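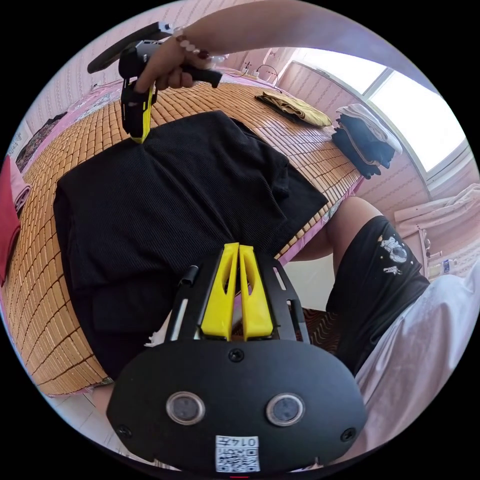 Figure 1. Hand-held gripper with yellow fingers, seen from behind, at a black ribbed garment. A second gripper is in use at the far corner.

Unit 3: Setting Up and Looking After the Hand-Held Gripper
Course notes, Grarnaven Technical Program
Prepared by Chak-lun Hsieh. Revised 12/18/24.

These notes cover the Trasuvo hand-held gripper as it is used for cloth work. Students are expected to have read Unit 2 before handling the tool. Grippers are signed out from the Traka cabinet and returned to the same slot at the end of the session.

3.1 Faceplate
Three screws hold the rear faceplate. Tighten them by hand, a little at a time and in turn. Do not use a powered driver - the threads strip easily. The QR label below the two round sensor windows identifies the unit and must stay legible. Record its number in the log before any screw is loosened. Wipe both windows with a dry lens cloth and check them for scratches under a lamp.

3.2 Fingers
The yellow fingers are slotted so that they bend around folded fabric. With the trigger released, they should stand parallel. Close and open them 10 times and watch for one finger lagging behind the other. A finger with a split along the slot is replaced, and its partner is replaced with it.
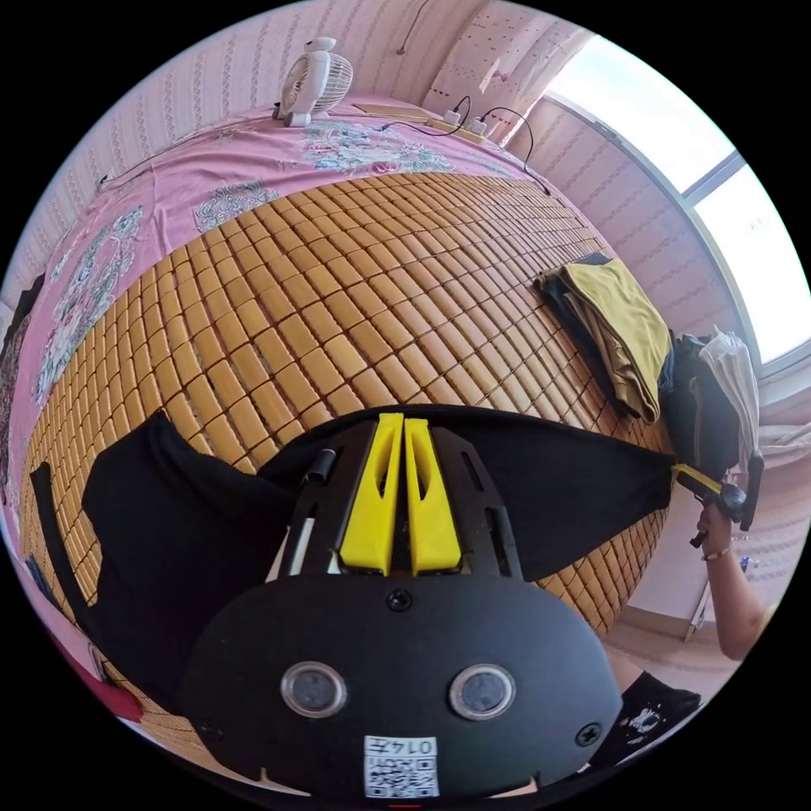 3.3 Working in pairs
Large garments are handled with 2 grippers, one to each operator. Both units must pass the checks in 3.1 and 3.2 on the same day. Agree on who leads before the fabric is lifted. Keep finished clothes clear of the piece being worked on, and keep cables out of reach of the fingers. Knit fabric catches on a rough fingertip, so run a scrap of rib knit over each tip first.

3.4 Faults and storage
Report loose rails, a bent post or a cloudy window on Form 612. Units with an open report are not to be signed out. Lint collects in the finger slots and is removed with a soft brush - never with compressed air. Spare fingers are kept in the Wan drawer unit, and stock is reviewed each August.

Reading for next session: Unit 4, Calibration.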